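From: Tavion Zamora
To: arm-users list
Subject: Re: Two grippers, one arm, which would you keep?

Paweena Limsakul wrote:

> We have money for one gripper and have been lent two to choose from, the
> Semton (jointed fingers) and the Pelano (parallel jaws). The Semton
> leaflet says it adapts to the object. The Pelano leaflet says it is
> repeatable. I would like a gripper that is both and I suspect I am not
> going to get one.
>
> Has anybody run the two on the same arm, with the same controller and
> the same objects? I don't mean wooden cubes. Our things are soft, or
> shiny, or in boxes with lids that slide off.
>
> Also, how are people running their cables? Ours pulls tight whenever the
> wrist goes past a certain angle, and then the arm stops and sulks.
>
> Paweena

Paweena,

I have run both, on the same arm and with the same Quezada controller, and I have opinions, most of which I held before I started and a few of which survived.

I did 1149 grasps in all, over more evenings than I'd like to admit to. I changed gripper every 30 grasps so that neither one got all the good light. If you do the same, buy better screws than the ones in the Pelano kit, whose heads are made of something close to cheese.

The Pelano first. Give it a box and it is a joy. It closes, it stops, it tells the controller how wide it is, and the number is right. Give it a plush toy and it also closes, stops and reports a number, but the number is now a matter of philosophy. Half the toy is between the jaws and the other half is wherever it likes. I could get decent results by closing at the lowest force and waiting a moment before lifting, which the Quezada lets you do if you can find the setting. It is under "Advanced", then "Other", then "Advanced" again.

The Semton is the other way about. The fingers fold round soft things very nicely and I hardly had to tell it where the middle was. On flat things it is hopeless. Paper, thin booklets, anything lying flush with the desk: the tips come together above it and pick up a neat portion of air, and the driver reports a successful grasp. Check the finger position yourself and ignore the flag. I lost a whole Sunday to believing that flag.

Shiny things defeat both, but that is the depth camera's doing. I moved the camera 2 times and each time made a different object impossible. In the end I drew the blind down a bit and got more out of that than from either firmware update.

On cables: leave more slack than looks decent. I used to clip everything down tight along the arm because it looked professional, and it stopped in exactly the way yours does. Now I use straps, done up firmly enough that they don't creep, and let the cable hang in a loose curve from the upper joint across to the thick part of the arm. It looks like washing day. Before you run anything fast, take the arm by hand through the worst pose you can think of and watch the slack, then do it again with the wrist turned the other way.

Omar, the small test script I posted here last January, still works with both grippers if you comment out the homing step for the Pelano. Without that it homes after every grasp, with great ceremony, and drops what it is holding. I'll mend it when I get round to it, so do comment it out.

So, for your soft objects and lidded boxes I would keep the Semton, and hold the boxes by the sides, well below the lid. If your list has anything flat on it, think again, or ask whether they'd lend you the Pelano a while longer. What does your arm do for a wrist flange, by the way? The Semton plate only fitted mine after I'd turned it a quarter round, and then every angle in my config was wrong by the same amount, which at least made it easy to put right.

Tavion

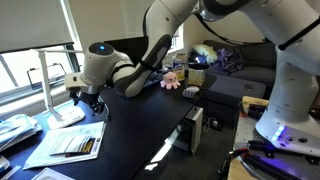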